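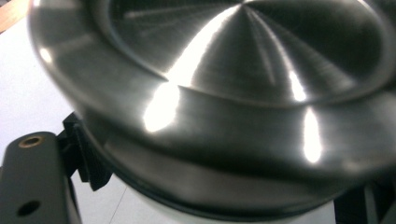

그림 4-1. 광택이 있는 스테인리스 부품과 그리퍼 조

4. 반사가 강한 금속 부품의 취급 기준

이 장은 휴대형 그리퍼로 뚜껑, 덮개 등의 금속 부품을 다루는 작업자를 위한 것입니다. Romeck 제어 프로그램의 설치를 먼저 마치고 읽어 주십시오.

4.1 작업 전 준비

1. 작업대에 무광 흰색 종이를 깝니다. 종이가 움직이면 네 모서리를 테이프로 고정합니다.
2. 조명의 방향을 조정합니다. 금속 면에 하얗게 날아간 부분이 생기면 조명을 옆으로 옮기고 다시 확인합니다.
3. 조명 밝기는 작업면에서 2000럭스를 기본값으로 합니다. 3000럭스를 넘기지 마십시오.
4. 그리퍼를 끝까지 벌린 다음 Prendico 설정 화면에서 영점을 저장합니다.

참고: 종이에 기준선을 그릴 경우에는 유성펜을 사용하십시오. 번진 선은 위치 기준으로 사용할 수 없습니다.

4.2 접근과 파지

1. 두 손가락의 안쪽 면을 부품의 양옆에 놓고 간격을 같게 맞춥니다.
2. 부품의 테두리를 수평으로 잡습니다. 고무 링이 있는 부품은 링에 힘을 주지 않습니다.
3. 천천히 닫고, 접촉한 후에 1초 동안 멈춥니다.
4. 들어 올리는 높이는 56mm 이하로 합니다.

주의: 유리 용기 위로 금속 부품을 이동시키지 마십시오. 용기에서 분리한 뚜껑은 윗면이 위로 가게 놓고, 용기와 떨어진 곳에서 작업합니다.

주의: 두 사람이 그리퍼를 하나씩 사용할 때는 먼저 움직일 사람을 말로 정합니다. 다른 사람은 그리퍼를 든 채로 정지하여 기다립니다.
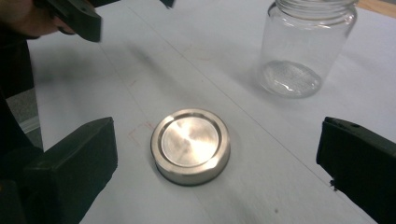

Henrike Wunderlich는 이 순서에 대하여, 말로만 정하면 시끄러운 작업장에서는 잘 전달되지 않으니 손 신호도 같이 정해야 한다는 의견을 보내왔습니다. Pedberg 작업장에서는 빈손을 들면 정지, 내리면 진행으로 통일하였다고 합니다. 이 의견을 반영하여 다음 항목을 추가합니다.

4.3 손 신호

1. 작업을 시작하기 전에 두 사람이 신호를 한 번씩 해 봅니다.
2. 정지 신호는 누구든지 할 수 있습니다. 신호를 본 사람은 이유를 묻기 전에 먼저 멈춥니다.
3. 다시 시작할 때는 두 사람 모두 진행 신호를 합니다.

신호를 변경한 경우에는 작업 기록표의 비고란에 적고, 다음 조에 전달하십시오. 기록표 양식의 문의는 Riet Visser에게 하시면 됩니다.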